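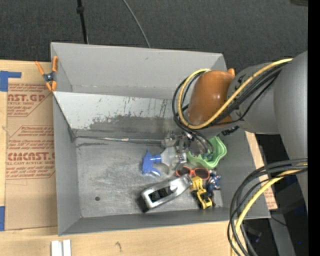
Figure 4. Arm over the bin with mixed small items, reach check.

4. Setting up the bin and the pick area

This section covers the bin, the cable run and the first picks with the Jelura bin-picking kit. Complete Section 3 (mounting the arm and wiring the controller) before you start. You will need the bin, two spring clamps, the Rallby base sheet or a flat sheet of your own, tape and a tape measure.

CAUTION: Keep the emergency stop within reach whenever the arm is powered. Do not put your hands in the bin unless the controller shows HOLD.

4.1 Placing the bin

1. Switch the controller to HOLD and wait for the light to stay amber.
2. Lay the base sheet flat on the table. An acrylic sheet is fine and the protective paper can be left on, as in Figure 4.
3. Set the bin on the sheet with its long side facing the arm's work area. The tool centre must be able to reach all four corners of the bin floor.
4. Clamp the rim of the bin. Place the clamps where the arm will not pass over them at low height. An upper corner away from the arm is a good spot for the first one.
5. Push the bin firmly by hand from each side. If it moves, reposition the clamps and try again.
6. Mark the position of the sheet with tape so the bin can go back to the same place after cleaning.

Note: The bin walls slope in toward the floor. Enter the floor dimensions in the Tollix software, not the rim dimensions. Using the rim figures is the most common cause of wall contact in the first session.

4.2 Checking the cable run

The gripper cables run outside the arm and need enough slack for the wrist to turn. Too much slack and they will drag across the items.

1. In HOLD, move the wrist by hand to each end of its travel. The cables should curve freely without pulling at the connectors.
2. Lower the gripper until it is 30 mm above the bin floor. Check that no loop hangs lower than the fingers.
3. Look at the bundle along the lower part of the arm. It may pass over the side of the bin, but must not be pinched between the bin and the table.
4. Tighten the cable ties by hand only. Do not use pliers.

CAUTION: A cable that catches on the rim can pull a connector out while the arm is moving. Repeat this check every time the bin is moved.

4.3 Loading the bin

Start with a small mixed load. Good first items are ones that differ in shape and surface, such as a plastic container, a spray bottle, a pair of sunglasses and a toy vehicle.

1. Place the items on the bin floor with gaps between them. Leave the corners clear for the first run.
2. Keep each item under the rated payload for your gripper (see the label on the tool flange).
3. Empty any bottle before it goes in. Liquids are not covered by the warranty.
4. Do not load glass, blades or anything with a loose battery.

Note: Clear plastic and dark lenses are harder for the software to find than solid colours. If one is missed, turn it by hand in HOLD and rescan before changing any settings.

4.4 First picks

1. In Tollix, open Pick Area and select New.
2. Enter the bin floor dimensions and a wall margin of 30 mm.
3. Set speed to Low. Leave it there until 118 picks have been logged – the software will not offer Medium before then.
4. Press Scan and check that the outlines on the screen match the items in the bin.
5. Press Single Pick. The arm moves above the chosen item, pauses and lowers.
6. If the gripper touches a wall, press Stop, return to 4.1 and measure the floor again.

Scuffs and scratches in the bin's paint do not affect picking. Inspect the clamps and cable ties every 1000 picks and replace any that have loosened. Giáp finger pads are sold in packs of 2 and should be changed as a pair.

Section 4 revised 6/3/19. Continue to Section 5, Drop-off positions.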